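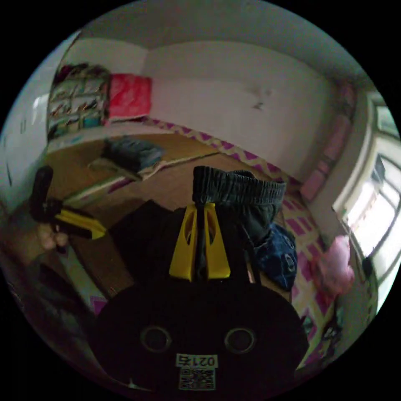 Cómo redactar y enviar una esquela

1. Reúna los datos antes de escribir: nombre completo, fecha y lugar de nacimiento, fecha de fallecimiento y parentescos. Coteje las fechas con el certificado de defunción.

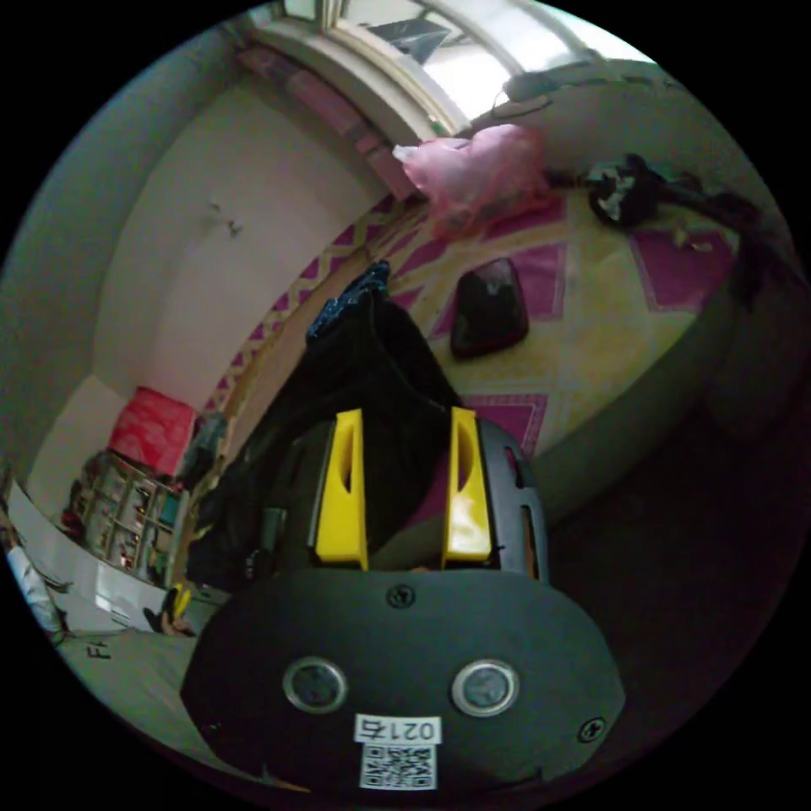
2. Redacte el primer párrafo. Debe contener nombre, edad y localidad. Modelo: «Mirjana Zupan, vecina de Hendlow, falleció en agosto». Evite abreviaturas en los apellidos.

3. Ordene a los familiares: cónyuge, hijos, nietos, hermanos. Los fallecidos antes se citan aparte – nunca mezclados con los vivos.
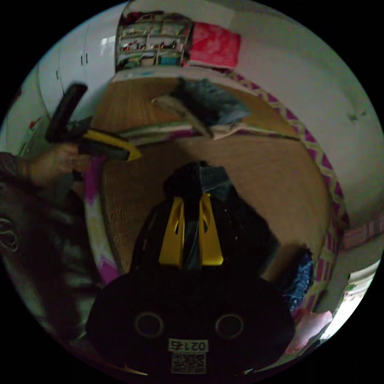 El texto biográfico admite un máximo de 187 palabras en la edición impresa de Flarevberg. Incluya oficio, residencia y una o dos aficiones. Si la familia aún está apartando ropa para el tanatorio, anote qué prendas conserva: unas telas oscuras, negras o de un azul grisáceo, pueden recordar un detalle de su manera de vestir que merezca una línea.

4. Indique la ceremonia: lugar, hora y dirección completa. Si hay velatorio y funeral en sitios distintos, use dos frases.

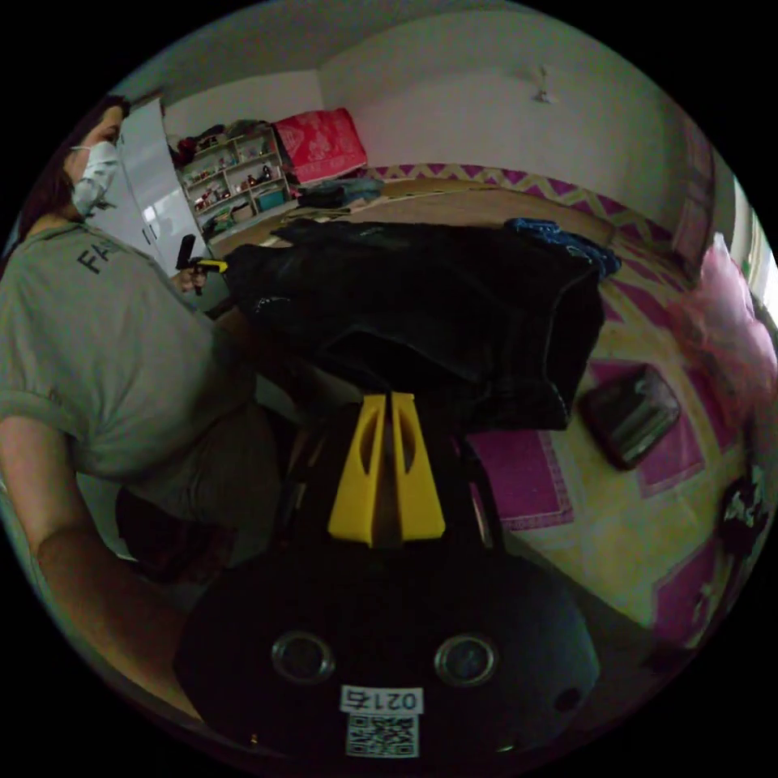

La hora se escribe en formato de veinticuatro horas, sin puntos suspensivos ni «aproximadamente».

5. Envíe el texto a la redacción con cuatro horas de margen sobre el cierre. Adjunte teléfono de contacto – no se publica.

Revisado: 2020-11-18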